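Subject: Re: [plokovow-writers] Reading drafts aloud before we send them round
From: Estrella Hinojosa
To: Plokovow Writers list
Date: 15th March

Hello all, and particularly Araceli, whose message I've left below so you don't have to go hunting for it.
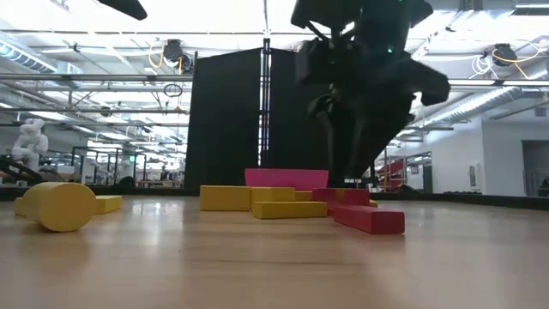
I've been meaning to reply since the weekend and kept getting as far as the kettle. I'm going to come down firmly on the side of reading aloud, and I'll try to be quick about it, although those of you who've sat next to me at a meeting will know how that usually goes.

Araceli Cárdenas wrote:
> Dear everyone,
> A thought before the next round of drafts. I read my last chapter
> out loud in the car (parked, don't worry) and found two sentences I
> couldn't get to the end of on one breath, plus a character who says
> "well" at the start of every single line. I'd been over that chapter
> on the page more times than I can remember and never noticed.
> Would people be willing to read their pieces aloud at home before
> sending them to the list? Or is that asking too much of the poets,
> who probably do it already? I'd also love to know whether anyone
> gets a friend to read their work back to them. I tried it with my
> sister and wanted to crawl under the rug.
> Araceli

First of all, yes please, and no, I don't think it's too much to ask. I started doing it when I was working on Lela, which some of you suffered through in its early days when it was 71 pages and had no ending to speak of. Lela herself was meant to be a shy girl from a fishing town, and on the page I thought she was lovely. Out loud she sounded like a magistrate. I ended up rewriting nearly all of her dialogue over one very wet long weekend, walking up and down the hallway in my ugg boots, and the dog took himself off to the laundry until it was over.

As for having someone else read it back to you, I know exactly what you mean about the rug! My neighbour did it for me once with the MacRitchie story (the one about the two brothers and the ferry) and she put the weight on all the wrong words. I was quite cross for an evening. Then I went back to the pages and could see that she'd read what I'd written, and I'd been hearing what I meant. There was a paragraph in the middle where the older brother is supposed to be joking, and she read it as though he were about to push somebody overboard. Fair enough, too. I put in one line of business with a thermos and it came good.

So if you can bear it, Araceli, I'd give your sister another go. Perhaps hand her somebody else's chapter first so she gets her eye in, and sit in a different room with the door open. I found it much easier when I couldn't see a face. I keep a pencil in my hand and put a little mark wherever I wince, and I don't let myself fix anything until she's finished and had her biscuit.

One small quibble, and I say this with great affection for the poets: I don't think every piece wants to be judged by the ear alone. Some of my favourite writing is a bit of a tangle when spoken and perfectly happy on paper. The letter in the Plidetti piece that came round last year would be murder to read aloud, with all those brackets inside brackets, and I wouldn't want a comma of it changed. If you're writing something with footnotes or lists or an unreliable old professor in it, please don't iron it flat on our account.

While I'm here, a couple of bits of housekeeping. I have seven drafts in hand for the May round and would happily take a few more. Please put your surname and the title in the subject line, as I lost poor Graham's story for a fortnight among the electricity bills. Double spacing is kinder to those of us who print things out. And if anyone has borrowed my copy of the dialogue book with the green cover, I'm not cross, I'd just like to look something up on page 58.

Araceli, do send the chapter once you've dealt with all those wells. I'd leave one or two in, myself. I rather liked him.

Warmly,
Estrella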